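**Wanted: people to stand near a robot and tell visitors what it is doing**

Brustach is opening its doors in July, and we need hosts. The open day runs from ten in the morning until the last visitor can be persuaded to leave, which last year was well past six. We are looking for seven people, and it is paid work.

Brustach is the test hall at the back of the Bortolotti building in Tandham. Most of the year it holds a handful of engineers, a coffee machine with strong opinions, and Bekik, our two-armed shelf-stocking robot. On the open day it also holds the public. Last time we had 1046 of them through the door. A good number came for the robot, and the rest had heard about the pastries.

**What you would be doing**

You'd be posted at one of the demonstration areas for a shift of a few hours. Bekik takes goods from a table and puts them on a store shelf, and it does this at the pace of someone who is paid by the hour and has read the contract. Your job is to fill the time. You explain what it is trying to do, you keep small children on the correct side of the tape, and you field questions, of which there are four:

- Is it going to take my job?
- Is there a guy in the back controlling it?
- Does it do dishes?
- Where are the restrooms?

You'll get a training session that covers the first three. The restrooms are down the hall, second door on the left, and you can consider that part of your training complete.

Between runs you'll also reset the display, meaning you take the products Bekik has shelved and carry them back to the table so it can shelve them again. Several of last year's hosts found this hard on the soul. We mention it now so it doesn't come up at lunch.

**What we're looking for**

You don't need a technical background. If you have one, please be ready to leave most of it in the car. Our best host last year was a retired bus driver who could say "it's thinking" in a way that kept thirty people perfectly happy for two minutes.

You should be:

- 18 or older
- fine on your feet for a whole shift
- comfortable talking to strangers, including the ones who build robots at home and would like to tell you how
- able to watch a can of chips for a long time without eating it

A second language is welcome. So is a loud voice, within reason. The hall echoes.

Please don't apply if you plan to narrate Bekik in a robot voice. We've had it, we've heard the recordings, and the engineers asked us to put this in writing.

**The snack aisle**

Most hosts will work the snack aisle, the most popular stop on the tour. Visitors like it because they recognize everything. Engineers like it because chip canisters are tall, round and happy to roll, so a shelf of them makes a fair test of a gripper. You'll stand off to the side, by the wall, where you can see the shelf and the table and the crowd can see past you. 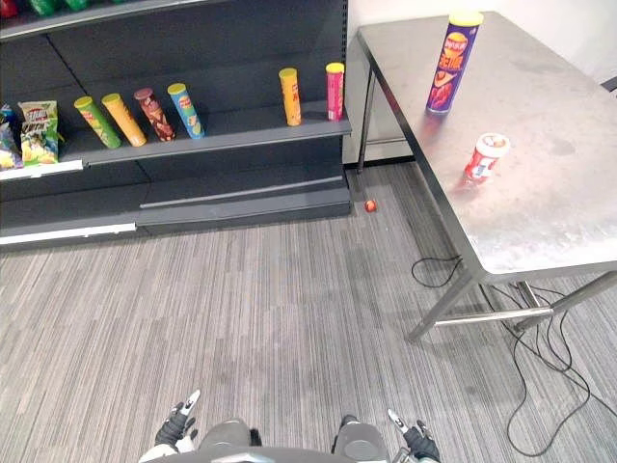 *The snack aisle from Bekik's side of things: chips on the shelf, more goods on the table, and a small ball on the carpet.*

Floors get checked before each run, and hosts help with that. If you find something down there, pick it up and hand it to an engineer. They'll say they were looking for it.

**The practical part**

Shifts are half a day, morning or afternoon. You can ask for both, and we'll feed you in between. Pay is a flat rate per shift, sent out with the training schedule before you have to commit to anything. We supply a shirt. It comes in two sizes, neither of which has ever fit Sandro Bianchini, so bring a spare layer if you are built along similar lines.

Training is one evening at the hall, starting at six. You'll watch a few full runs, practice stopping the demonstration (there is a big red button, and yes, everyone gets a turn), and meet whoever is running your area.

Street parking in Tandham is a rumor. The bus stops across from the main gate.

**How to apply**

Send a few lines to Carmela Caruso at the Brustach front desk, or drop a note off in person. Tell her which shift you'd like and describe a time you kept a group of people waiting without anyone walking out. No résumé needed. Carmela replies to everybody, usually by the next morning, and she does the scheduling too, so it pays to be polite about the early shift.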